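Barkau Internet Cooperative Opens Wireless Upgrade Program to Households

Members may exchange older home routers at the service office beginning in January

The Barkau Internet Cooperative will replace older home routers for its members under a program approved at the regular meeting of its board on Wednesday. The program covers 1,000 devices in its first phase and applies to households in Barkau and in the outlying district of Titow.

Under the terms adopted by the board, a member household may exchange one router at no charge. The replacement remains the property of the cooperative and must be returned if the household ends its service. Members who already own a suitable router may keep it and will receive help with settings on request.

"Most of the calls we receive about slow service concern the wireless signal inside the home," said Nelly Bermúdez, general manager of the cooperative. "The line to the building is often working as it should. We would like members to get the speed they are paying for in the rooms where they use it."

The replacement model, supplied under contract by the equipment distributor Skamuvik, supports both the 2.4 GHz and 5 GHz bands and has four wired ports. It can be paired with a second unit in larger homes. Second units are not included in the free exchange but may be rented by the month. 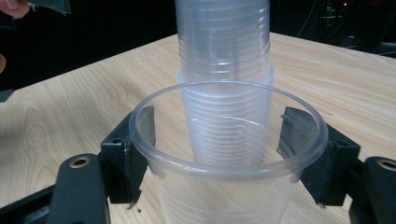 Who may apply

The exchange is open to residential members whose current router was issued by the cooperative and no longer receives security updates from its manufacturer. A list of affected models is posted at the service office and will be mailed with the next bill. Members who rent their homes may apply in their own name and do not need a letter from the landlord.

Priority in the first weeks will be given to 232 households that have reported repeated wireless faults and still have an open service ticket. These households will be contacted by telephone. Other members may submit a request at any time after the program opens, and requests will be handled in the order received.

Business accounts are outside the program. Small firms that operate from a home address should ask the service office which type of account they hold before they apply.

Placement and setup

Technical staff have prepared a short printed guide to go with each router. It recommends placing the device on an open shelf near the center of the home, away from microwave ovens, large metal furniture and aquariums. It also explains how to give the network a new name and password before connecting phones, televisions and other equipment.

Katherine Condori, who leads the field service team, said that members should plan for a brief interruption while the old router is disconnected and the new one starts up. Devices that were set to the old network name will need to be connected again one at a time. Members who prefer to keep their existing network name and password may enter them on the new router during setup.

"A strong password matters more than the brand of the router," Condori said. "We ask members to change the one printed on the label and to write the new one down somewhere safe."

Home visits are available for members who are unable to carry out the change themselves. Visits are scheduled in the morning or the afternoon, and the member or another adult must be present. Technicians will not ask for banking details or for the passwords to email accounts. Anyone who receives such a request in the name of the cooperative should end the conversation and call the service office.

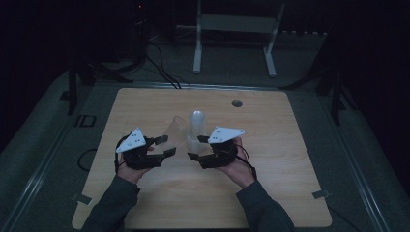 Walter Yupanqui

Return of old equipment

Old routers must be handed in together with the power adapter. Network cables may be kept. Before returning a device, members are asked to hold down the reset button until the lights go out, which clears the saved network name and password. Staff will repeat the reset at the counter.

Returned devices will be sorted at the cooperative's storage building in Titow. Those that cannot be reused will be sent for electronics recycling through the regional firm Chambi. The cooperative does not plan to sell used routers to the public – a question several members raised during the comment period.

Cost and schedule

The first phase will be paid for from the equipment reserve, and monthly service rates will not change as a result of the program. The board set aside a separate amount for 300 home visits, with the option to add more if demand is higher than expected.

Eliécer Palomino, chair of the board, said a second phase would be considered after staff report on the results of the first. That report is to include the number of wireless faults recorded before and after the exchange, as well as the cost of each home visit.

Board member Sheyla Arboleda asked that the report also cover apartment buildings, where many networks share the same channels. Staff agreed to take signal readings in 2 buildings, with the consent of the residents, and to include the findings. The readings will record channel use and signal strength only and will not capture the content of any traffic.

The motion to begin the program passed without opposition. A related proposal to offer parental controls as a paid service was held over to a later meeting – members had asked for more detail on what information such a service would store.

How to apply

Request forms will be available at the service office counter and through the member account page. Applicants should have their member number and the model number of their current router at hand. The model number is printed on the label on the underside or back of the device.

Members will receive a notice by mail or text message when their router is ready for pickup. Devices not collected within two weeks will be offered to the next household on the list, and the original applicant may submit a new request. The service office is open on weekdays from 9 a.m. to 5 p.m. and closes for lunch at noon for one hour.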